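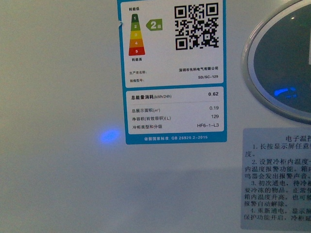
Last changed: Sunday, 14:40

Ticket 127 — Robot stops at chest freezer, staff finishing the pulls by hand
Site: Ristdale kitchen
Opened by: morning prep
Handled by: Cadside support
Status: open, workaround in place

Problem as reported
Ada does the freezer pull before the prep crew comes in. On 9 runs out of 40 it reached the freezer, stopped short of the lid handle and went to "waiting for person." Whoever was first in then had to clear the stop, open the lid and do the pull. The crew's start time was moved later when the robot took over this job, so every stop comes out of prep time. Two people have asked if they should go back to the old start.

Checked so far
1. Power and network: normal during all 9 stops.
2. Freezer alarm: no alarm noted by staff on those mornings. The instruction sticker on the front is in Chinese and the kitchen had no translation. We have asked Sugawara for an English sheet.
3. Arm calibration: inside limits. Repeated anyway, no change.
4. Stop log: every stop has the same code, "handle position not confirmed."
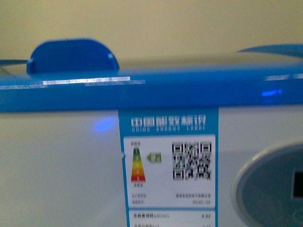
The code means the software found a handle but was not sure enough of where it was to close on it. The handle and the trim are the same glossy blue, and the confidence score falls when there is a strong highlight along the trim. We compared the stops with the lighting schedule. All 9 came after the overhead lights were switched to full for the cleaning shift. With the lights at half, Ada had no stops.

Workaround
Cleaning shift sets the lights back to half before leaving. Card posted by the switch. If Ada does stop, press Hold before reaching over the lid, and press Release only after stepping back. Please don't push the arm aside — it loses its home position and the next run is late too.

Still open
Retrain handle detection under full light. Cadside has asked for 14 runs with the lights up, done in the afternoon so they don't hold up prep.
Decide who logs a stop. Right now it falls on the first person in, and that wasn't part of anyone's job before.

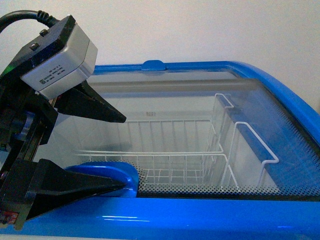
Reply from morning prep: Half light is fine for the robot but it's too dark for us to read date labels, so we turn the lights up as soon as we walk in. If Ada is running late, that's in the middle of its pull. Can the lights stay down over the freezer only? Also, we'd like the old start time back until this is fixed. Two of us are already coming in early without being on the clock.

Cadside support: Separate switching for that row has been requested. Start time passed to the kitchen manager, along with the note on unpaid time. Ticket stays open until the full-light runs are done.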